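Forkstead Bread Table Guide
Section 4: Setting out the bread basket

Read Section 3 (Table covering) first. The cloth must be flat and free of crumbs before any bread goes out.

4.1 Before you start

You will need one round wicker basket, a plain cloth in a pale color, and the rolls and buns for the first service. The basket holds up to 700 g of bread. Do not line it with plastic.

Note: Let baked goods cool on a rack for 43 minutes before moving them. Glaze that is still soft will stick to the weave.

4.2 Filling the basket

1. Set the basket near the front edge of the table, at least 150 mm in from the corner.

2. Put the round and flower-shaped buns in first, glazed side up. Leave a little space between them so the lobes keep their shape.

3. Add the braided rolls one at a time. Hold each roll near one end, let the other end hang down, and lower it over the rim. Release it only when the lower end is resting inside the basket.
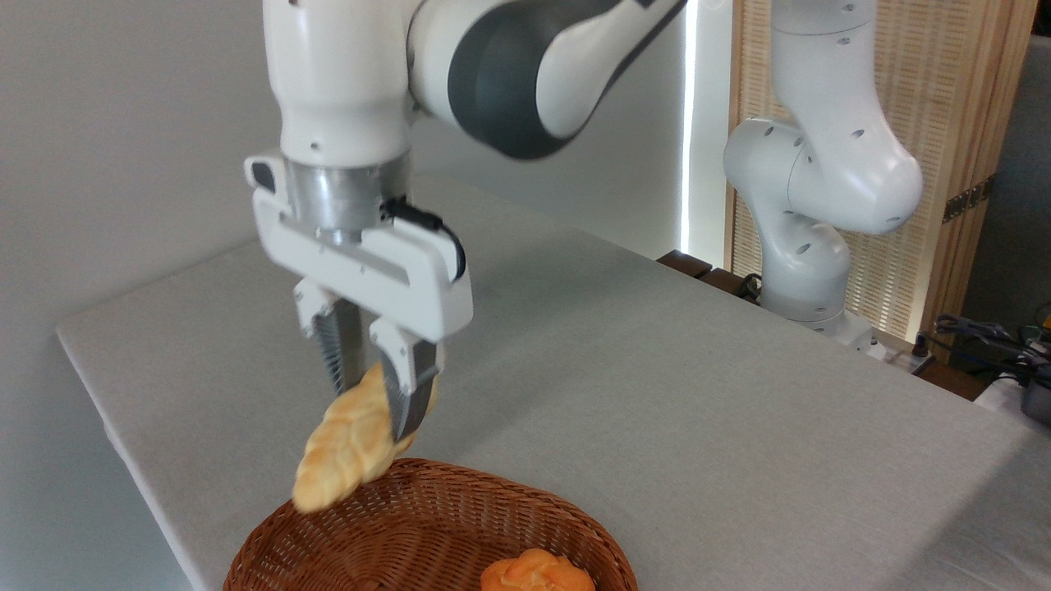
4. Turn any roll that has landed seam side up.

5. Stop when the bread is level with the rim. Keep the rest covered in the kitchen.

Caution: Do not squeeze a braided roll in the middle. The strands separate and the crust flakes onto the cloth.

4.3 Refilling

Refill when the basket is half empty. Take it off the table, shake out the crumbs, and repeat steps 2 to 5. Replace the basket after 50 services or when the weave starts to split.

Changes to this section: Nabila Hartono, 14 Dec 2023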